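Feb 15, 2018

Workshop notes, Kerano rally car, prep for the Sithole stages

Front left damper came back from Jurnis with new seals. Put it on the bench next to the right one and the rebound still doesn't match. The left is slower over the last part of the stroke. Dumisani Zwane says leave it until we've run both on the dyno, which we can't do until the adapter plate is finished. Marked the left body with yellow paint so they don't get mixed up.

Sump guard off. Two of the rear bolts had pulled and one captive nut was spinning, so I cut it out and welded in a new one. Guard itself is bent up by 8 mm at the front edge. Pressed it back cold. It'll do for testing but I want a fresh one on for the event.

Gearbox oil drained and strained. Fine gray paste on the magnet, no chips. Refilled, and wrote 440 km on the box tag. The sheet says rebuild at 1,000, so it gets through this event and the test day without coming out.
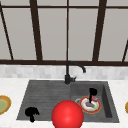 Faucet and window.

Brakes: rear pads down to 3 mm on the inside, more left on the outside. Sliders were stiff on both sides. Cleaned and greased them, fitted new pads. Handbrake bite is now too early, needs backing off two clicks after the pads are bedded in. Dumisani to check when he takes it around the yard.

Zorance intercom cut out again on the co-driver side. Swapped headsets and the fault stayed with the car, so it's the loom or the plug. Wiggling the plug at the roof bar brings it back. Ordered a new plug and a length of cable. If anybody needs the intercom before then, hold the lead up with tape.

Tires: the set from the last gravel run is down to test use only. Moved them to the back rack, chalked T on the sidewalls.

Still to do:
Adapter plate for the dyno
Dampers, both fronts, same oil and same gas pressure
Handbrake
Spare wheel strap, the buckle slips
Ask Jurnis what shim stack they put in the left one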